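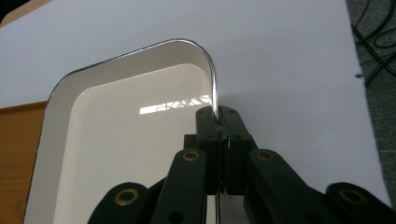 Stetero Serving Tray, White: Rim and Surface Notes

Rating: 4 out of 5
Posted 2022-11-06

The Stetero is a rectangular tray with rounded corners, a pale cream-white wall and a narrow metal rim. I bought it to replace a Dorari tray of similar size whose coating had chipped along the top edge.

Rim. The metal lip follows the corner curve cleanly. I ran a cotton cloth along the full perimeter and it did not snag. After 11 weeks of daily use there is no movement between lip and wall.

Interior. The floor is flat and glossy, and slightly warmer in tone than the walls. It reflects windows and ceiling lights strongly – worth knowing if you photograph food on it. The crease between floor and wall is rounded, so crumbs wipe out with one pass of a damp sponge. Fine scratches show up under a desk lamp but not in ordinary daylight.

Grip. There are no handles. The walls slope inward toward the floor, and you carry it by the lip. With a full teapot this is acceptable over short distances. The Dorari had cutouts and was easier on stairs.

Cleaning. Hand wash only, according to the leaflet. Dry the rim right away – water spots are visible on the bright metal at the corners.

Price was 40 dollars at the Plistbridge store, with a 14-day return period. I kept it. One star off for the missing handles.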